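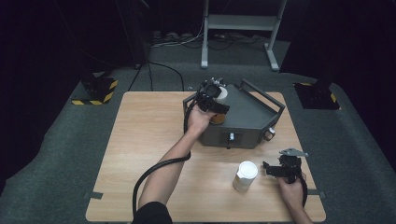
Re: Stem size on the Ortner glides

From: Hashini Siriwardena
To: fittings list
Date: 13 April 2021

Majdi Geagea wrote:
> I have 75 stacking chairs with nylon glides that have worn down to the
> metal. The legs are round steel tube, 7/8" outside. The old glides are
> stamped 2354 on the inside. Akeo sells a push-on cap in that size but
> two I tried came off when the chairs were dragged. Is the Ortner 388
> the same part, and does it need glue?

Not the same part. The 2354 is an inside glide. It goes up into the tube and holds by its ribs, so what you have to match is the inside diameter and not the outside. Seven-eighths tube comes in more than one wall thickness. Pull one glide, clean out the end of the leg and measure across the opening with calipers. Measure twice, at right angles, as legs that have been dragged go oval.

The 388 is made for 16 gauge wall. If your tube is 18 gauge the opening is wider and the 388 will turn by hand. In that case order the 2084, which has the same base and a longer ribbed section. Both are rated for up to 250 lb per leg.

No glue. Set the glide square, put a block of scrap wood on it and drive it with a rubber mallet until the flange meets the tube. If it stops short there is a burr or a piece of the old glide still up inside. Take it out and file the edge before trying again.

On the caps: push-on caps are for chairs that stay put. They also trap mop water against the end of the tube. Anas Jaber posted on this last May and it should still be in the archive under "rusted legs".

For hard floors get the felt base. The plain nylon is fine on carpet. Bridbridge stocks the 388 in bags of 100. I have only seen the 2084 sold loose.

Hashini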